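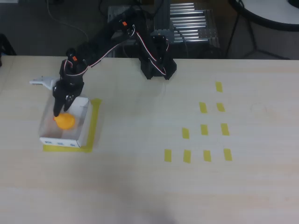
Our project asked whether a cheap arm can learn to move a ball out of a box and onto a marked spot if a person shows it the motion enough times. The short version is that it can do so sometimes, and I trust the "sometimes" less than I did when we started. The arm was driven by remote control during the demonstrations, with one of us moving a small leader arm and the servos on the table copying it. The ball starts in the low white box on the left, which sits against an L of yellow tape so that it can be put back in the same corner after a knock. The targets are the ten short strips of tape on the right, set out in a triangle of four rows. We picked the triangle because it gave us near and far targets without redrawing the table, and I now think it was a poor choice, for reasons given under Problems.

Background

The Cevero group had reported good results with a similar setup, and the handout for this course repeats their claim that a person with no training can teach a pick in an afternoon. I have no quarrel with the afternoon. My quarrel is with the word "teach." What we recorded was joint angles and gripper commands over time, and a model that fits those well has learned our habits along with the task. Khoa Võ and I have different habits. He comes down fast and corrects at the last moment, while I hover. Mixing the two sets gave us a policy that hovered and then came down fast in the wrong place.

Method

We recorded 120 demonstrations, split evenly between the two of us. Each one started with the ball in the box and ended with the fingers open over a strip. The operator stood beside the table and looked straight at the arm, with no screen. We trained for 4000 steps using the Remard scripts with the default settings, apart from the smoothing window, which we set to 5. I would have liked to compare several windows. There wasn't time.

Results

The grasp is the part that works. With the box tight against its tape, the fingers closed on the ball in most of our test runs. With the box pulled away from the tape, even by the width of a finger, they mostly closed on air or pushed the ball into the wall. That looks to me like playback with a little give in it. Khoa reads it more kindly and says the model had never seen the box anywhere else, so we have no right to expect more. Both can be true, and our data can't separate them.

Placement was worse. The near row was passable. On the back strip the arm tended to let go early — I do the same thing when I drive it.

Problems

The strips sit in one tidy pattern, so a policy that aims for the middle of the triangle is never very wrong. We only saw this after training. Random spots across the table would have been a harder test and a fairer one.

We also never scored the demonstrations themselves. Some of mine were bad, and I kept them in because the count looked better. Begović's notes on remote control warn against this and we read them too late.

Next steps

Khoa wants to add more demonstrations in September. I would first throw out the weak ones, move the box between recordings and train again on fewer. If the grasp still fails with the box off its corner, I don't see what another hundred would buy us.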